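Cotton and batting: notes on the spring bedding change

I change the bedding over twice a year, once in April and once when the nights cool down. The last round left me with a few measurements and opinions, recorded mostly so I don't have to work them out again.

The comforter is the one with channels stitched across it. Channel quilting holds the batting in rows and needs fewer stitches than a box pattern, but the fill can migrate along a row if the comforter is always hung from the same end. I hang it over two lines and swap ends halfway through drying. Total drying time indoors, with the window open, was 20 hours.
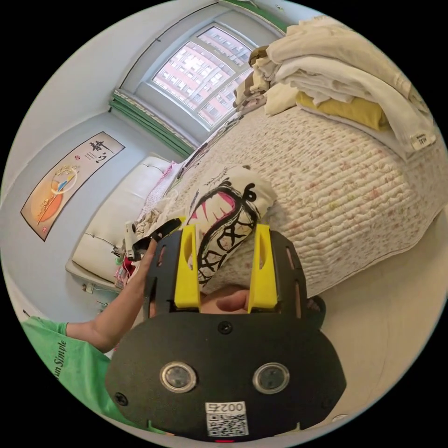
*Posted 8/16/13 from Garalness. Filed under: bedroom, laundry*

The cream ground with the tiny floral print hides lint well. It also hides small stains, so I check it under a lamp before it goes in the wash. Cold water, low spin, half the usual detergent. Full-strength detergent leaves residue in quilted cotton and the channels go stiff.

The monster-mouth pillow is a separate problem. It is white with heavy black lines and pink fills, and I don't trust black on white in a machine. I spot clean it with a damp cloth and a little dish soap, working from the white areas toward the lines. If the filling has gone lumpy I break it up by hand through the cover.

Folded laundry gets stacked at the head of the bed until there is shelf space. A tall stack is fine for an afternoon. Past that, the bottom items take a hard crease, T-shirts worst of all. I put towels at the bottom and shirts on top, then shelve from the top down.

Storage: the winter blanket goes into a Nivholm zip bag, the 50 liter size. I tried the Flondance bag first and the zipper split on the second use. Neither one keeps out damp, so the bag goes on the upper shelf, away from the outside wall.

Still to do: replace the mattress pad, and find out whether the comforter will fit the smaller drum at the laundromat on Acuña. The posted limit there is by weight and I haven't weighed it dry.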